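The provincial vote in Undel is being read closely in Follton, 64 kilometers across the border. Undel supplies most of the cotton yarn used by Follton's mills, and the export levy on that yarn is set by the provincial assembly, with the national government holding only a right of review.

The governing bloc has kept the levy at 17 percent since its last win. The opposition list, led by Vilhjálmur Stougaard, proposes 30 percent, with the added income going to road repair. Stougaard's program gives October as the start date.
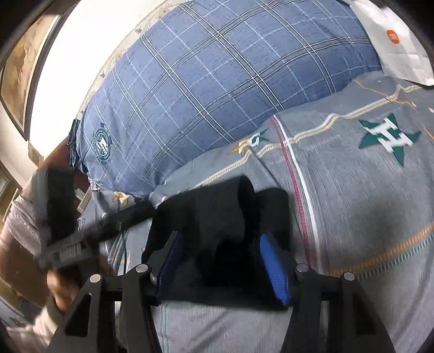 Bedding in blue plaid, with a gray patterned sheet.

Marjatta Peltonen, trade analyst at the Husudeck institute in Follton, expects the higher rate to pass in some form if the opposition wins. "The review power has never been used on a levy," she says. "Mills should plan on the number in the program."

Follton's trade ministry has made no public comment. Its last note to the mills advised them to extend current yarn contracts before the count. The Xiong district, where the textile trade employs more than 3000 people, has asked for a transition period of two seasons.

A narrow result would leave the levy to coalition talks. Two small parties hold the balance in current polling, and neither has published a position on yarn.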